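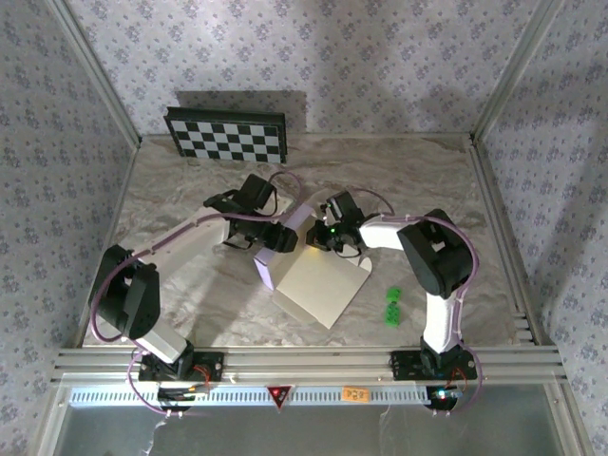

Figure 7.1 Two robotic arms mounted side by side on an aluminum rail.

Chapter 7
Stopping a Vehicle on the Open Road

In Chapter 6 we looked at the roadside check, where the driver sees the signal and pulls over. In this chapter we study the more difficult case, when the driver does not obey the signal and continues.

The road between Trindport and Herkthorpe is a good place to begin. It has two lanes in each direction, few exits, and one long bridge over the river Oller. In one year the traffic police made 3,472 stops on this road. In 200 of them the driver continued after the first signal. Most of these drivers stopped at the next parking area, and they explained later that they did not see the blue light or did not understand that it was meant for them. Such a case must be kept apart from a real refusal, and the law in most countries makes this difference also.

A real refusal puts the officer before a choice. To follow the vehicle at high speed is dangerous for everybody on the road. To let it go can also be dangerous, above all when the driver is drunk or very tired. A heavy truck makes the choice harder, as it needs a long distance for braking and it can block both lanes if it turns over.

In section 7.1 we describe the signals and the order in which they are given. Section 7.2 treats the decision to follow, and who is allowed to take it. Section 7.3 is about tire-deflation strips, which should be placed at least 2,000 meters before any bridge or tunnel in the model plan we use in this book. The last section discusses the case of the Garg junction, where two patrol cars closed the road in November and a line of waiting cars was formed behind them.

Before you read further, please repeat the terms "lawful order" and "proportional force" from Chapter 2.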